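Home | Builds | Notes | Parts list | About

This site uses cookies to remember your display settings. Accept | Decline

Disassembly cell, part 5: fixture and drive removal

4/7/20

The goal has not changed since December. One arm, one table, one desktop tower on its side, and a sequence that takes the useful parts out and sets each one in a known place. The side panel still comes off by hand. I spent a while on panel removal and dropped it, as every case vendor has a different idea of a latch.

The table is slatted aluminum. I bought it for the grooves, which take T-nuts and let me move the fixture without drilling anything. The drawback is that small screws fall into the grooves and stay there until I tip the table or go after them with a magnet.

Order of operations at the moment is memory, processor, drive. Memory goes first since the modules are easy to see and the slots are in the same place relative to the socket on every board I own. The processor needs the retention frame open, and the arm gets the lever wrong often enough that I open it myself and start the sequence from there. The drive goes last because of the cables.
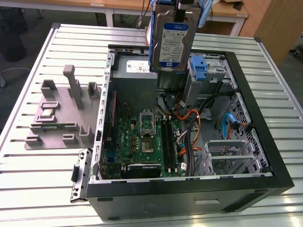 Cable handling is the weak point of the whole thing. The arm can hold a drive without trouble. It can't tell whether a SATA cable is still attached, and a locking connector will drag the cage a few millimeters before anything trips. I now unplug data and power before the run and check the drive by hand for play. The controller also watches motor current on the lift. If it rises above the threshold in the first 12 mm, the arm stops and holds position. The threshold was set by trial and it is specific to this arm, so I won't print the number.

The current logic lives in a small program I call Kestska. It is a list of poses with a few conditions attached. Gravano, the earlier version, tried to plan its own path out of the case and was retired after it planned one through the power supply. Fixed poses are dull and they repeat.

Grip force is set as a percentage of maximum. For the drive I run 95. At 100 the controller faults on overheat after a few cycles, and well below that the drive rotates in the fingers when the arm changes direction. For the processor I use a far lower setting and a slow approach. The heat spreader is smooth, and squeezing harder does not help if the fingers are not parallel.

Parallelism brings me to the fixture. It is printed in gray, flat base, raised walls, with a pocket for the processor and a pair of clips for a memory module. This is the third revision. The first warped at the corners. The second had clips with square edges, and the modules caught on them if the arm came in even slightly rotated. Embla Myklebust, who has the bench next to mine at the workshop, suggested a lead-in chamfer on the clips and printed a test piece that evening. With the chamfer, placement tolerates around two degrees of error, up from practically none.

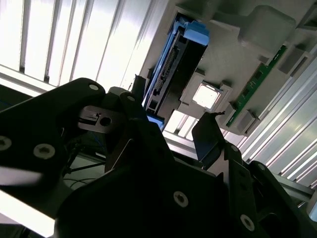
Wrist camera view over the gripper, with the fixture behind it.

The wrist camera is useful for the last part of an approach and little else. The gripper takes up most of the view, so anything low and close is hidden at the moment it matters. Exposure is the other problem. The heat spreader reflects the overhead light and goes nearly white, and edge detection on the lid then fails. I have tried fixed exposure, which fixes the lid and loses the dark fingers. A diffuser over the light is next.

Left to do:

Refit the clips with a softer filament and see if they last.
Add a proper tray for screws.
Log the lift current on each run in Zetatden so I can compare drives by model.
Write up the calibration routine, which currently exists as a text file called aranda_old2.

Source for the clips will go up once I have cleaned out the hard-coded dimensions.

Older: Disassembly cell, part 4 | Back to Builds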